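3.2 Surface pattern and reported room size

The second part of the study dealt with pattern. Earlier work on wall color has mostly used plain painted surfaces, and the few papers that include printed wallpaper tend to treat it as one category. We wanted to separate the scale of a motif from the contrast between the motif and its ground, as the two are often changed together in commercial ranges. A large motif is usually also a bold one.

Participants were recruited in Dallthorpe through the mailing list of the Semeniuk housing survey. Of those who replied, 231 completed both sessions and are included in the analysis. Each person sat in a small test room with one door and no window and was asked to estimate its width, its depth and the height of the ceiling. They then filled in a short form on comfort, brightness and how long they would be willing to work there. Sessions lasted 30 minutes and were all held before noon. Nine people who worked in interior design or building trades were left out at the screening stage.

Four wall coverings were used. Two had small motifs and two had large motifs, and within each pair one was low contrast and one was high contrast. All were printed by Flovow on the same matte paper stock. Ground colors were matched for lightness using a handheld meter, and the check was repeated after hanging. One batch of the large low-contrast paper failed this check and was replaced before the first session in August.

Animal prints raise a separate issue that came up in the pilot. Rosettes and spots are irregular in outline but fairly even in spacing, so they do not give the eye a clear repeat to measure against. A stripe or a trellis does. Pilot participants found it hard to say how large a spotted motif was, even directly after leaving the room, and their answers varied more than for any geometric design. Tone-on-tone versions, with the spots in a deeper shade of the ground color, were described as "busy but soft" by several people.

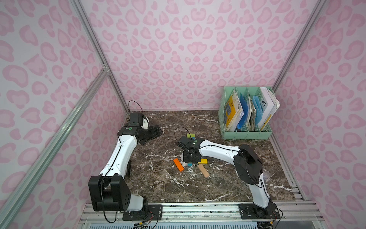
Figure 4. Tone-on-tone rosette print in pink on three adjoining walls, with a dark brown, white-veined marble tabletop.

For the main sessions we therefore kept to leaf and dot motifs, where the repeat could be stated in inches and held constant across the two contrast levels. The animal prints were moved to the supplementary ratings task, which was done from printed swatches and did not involve the test room. That task produced 2,464 individual ratings after incomplete forms were removed. They are reported separately in Section 3.4 and should not be compared directly with the room estimates.

Contrast had a clear effect on the width estimates. Participants gave smaller widths in the two high-contrast conditions, and this held for both motif sizes. Motif scale on its own had little effect. The interaction was weak and disappeared when session order was added to the model. Ceiling height estimates did not differ between conditions, perhaps because the ceiling was plain white throughout and met the paper at a painted rail.

The comfort scores were less tidy. Small high-contrast patterns scored lowest, as expected, but large low-contrast patterns did not score highest. The small low-contrast dot paper did, by a narrow margin. Harasym found a similar preference in an unpublished set of waiting room interviews and put it down to familiarity, since small dots are common in rental housing in the area. We did not ask participants about the wallpaper in their own homes and cannot test this.

Brightness ratings followed the meter readings closely. The exception was a group of 40 participants seen while the Brostico lamps were being replaced. Their sessions used the older fixtures, which gave a warmer light, and their brightness ratings were lower in every condition. Removing this group did not change the direction of any result for width or comfort. They are kept in the totals but marked in the data file.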